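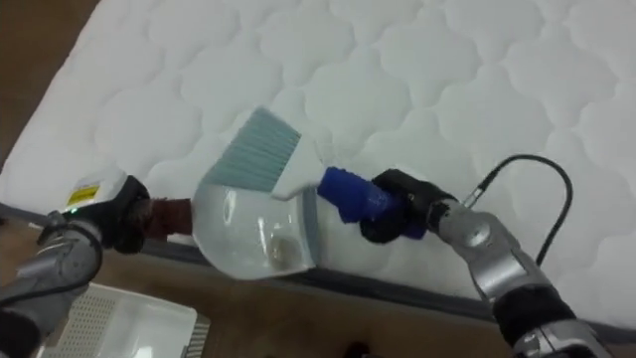
Week 3 handout: a quilted mattress top with a piped edge.

Household Textiles and Dust — notes to go with the lecture

Okay, so last week we finished fibers and I promised you we'd get to dirt. I love this unit! Most textile courses treat cleaning as an afterthought, something for the last ten minutes, and I think that's backwards, because the way a fabric holds on to dust tells you a lot about how it was made. Bring your swatch folder from the Skonitia set if you still have it (the gray one, with the loose weaves in the back pocket).

What house dust is made of

People like to say it's mostly skin. Please don't write that on the midterm. Skin flakes are in there, sure, but so are soil from shoes, lint, hair, pollen, crumbs, soot from cooking, and bits of whatever is breaking down in the room. The mix changes a lot from home to home. A ground-floor apartment on a dirt lane and a tenth-floor apartment with carpet will give you two very different piles, even if the same kind of family lives in both.

For this class I want you to sort dust into fibers and grit. Fibers are long and bendy, they tangle, and they pick up other things as they roll along (that's your dust bunny). Grit is small and hard and sinks to the bottom of whatever it lands on. Fibers make a room look dirty. Grit does the damage, since every footstep grinds it against the yarn.

Where it settles on fabric

Think about height and texture. A flat, tight weave gives dust very little to hang on to. Pile fabrics — velvet, terry, carpet — give it a forest to fall into. Quilting sits somewhere in between: the face fabric may be perfectly smooth, but every line of stitching pulls it down into a little valley, and fine stuff collects in valleys. Seams, tufts and piping do the same job. When you do your lint-roller samples, take one strip from the puffy part and one strip pressed along a stitched line, and label them right away. I've lost whole sets by trusting my memory.

Our class samples from the Murnholm dormitory are a good place to start. We had 121 strips last term, and the ones taken along seams were the ones that kept us busy at the microscope. A few of you asked if you can use your own bedding. Yes, please do, but air it for a day first so we're all starting from the same point.

Floors, and moving dust without spreading it
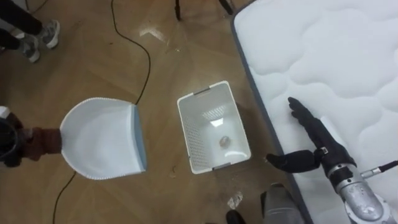 Hard floors are the easiest surface to sample and the easiest to get wrong. A dry broom lifts the fine material into the air, where it hangs for a good while before it lands on the very curtains you were going to test next. So sweep slowly, with short strokes, and keep the bristles on the floor at the end of each one. Then there's the line of powder that always stays behind when you lift the pan. Wood floors have joints and slight dips, and a hard straight edge rides right over them, so I'd look for a dustpan with a rubber lip like the light blue one on this white plastic pan. Press it down a little as you sweep toward it. Tip the contents straight into your sample bag, write the room and the time of day on it, and only then go back for the corners.

For the Mbeki building corridor we'll work in pairs. One person sweeps, one person bags. The target is one bag per bay, and please don't combine bays even if they look the same!

Weighing

The Dridimach scale in the back lab reads to the milligram, but it drifts when the door opens, so zero it before every bag. Weigh the empty bag first. Last term's heaviest corridor sample came to nearly 875 milligrams, all of it from the bay by the entrance mat, and most of that was grit. If you get a number much bigger than that, check for a pebble before you get excited.

For next time

Read chapter 2 and look hard at the table on pile height. Bring two lint-roller strips, one from a smooth area and one from a seam, stuck on clear plastic (paper sheds fibers and will ruin your count). We'll start at 9:30 with the carpet samples, and the microscopes need ten minutes to set up, so come a bit early if you want one by the window.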